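Wodent Hand-Held Gripper

For recording pick-and-place examples by hand, with no robot arm in the room

The Wodent is the gripper we always wanted for teaching a learning system everyday tidying. You hold it, squeeze, and pick things up the way you normally would – and the onboard camera records the whole thing from the tool's point of view. Take it into a kitchen, a bedroom, a hallway, wherever the stuff is!

What you get
Two-finger gripper body, black
Textured finger pads, dark blue (one pair fitted, 3 spare pairs)
Camera mount and cable
Carry case

Good things to know
We love odd shapes. Boxes and blocks are fine for a first try, but bumpy toys, plastic fruit and soft packaging give the model much more to learn from. Our own starter set, put together by Shalini Tomar, has 92 objects and 73 of them came out of toy boxes.

Keep each recording to one object. Start with the fingers open, close on the object, move it, let go, and back away before you stop. If you drop something, keep recording and pick it up again – those are useful too.

Swap the pads when the texture wears smooth. It takes two minutes and a small screwdriver.

Works with
Piltance recording software, version 2 and up. Hamish Leckie keeps the setup notes current and answers questions about odd camera setups. 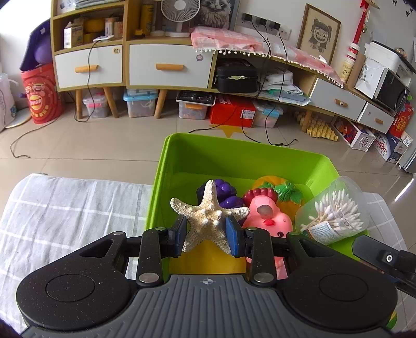

Wodent gripper holding a knobby white starfish, with a lime-green bin of toys ahead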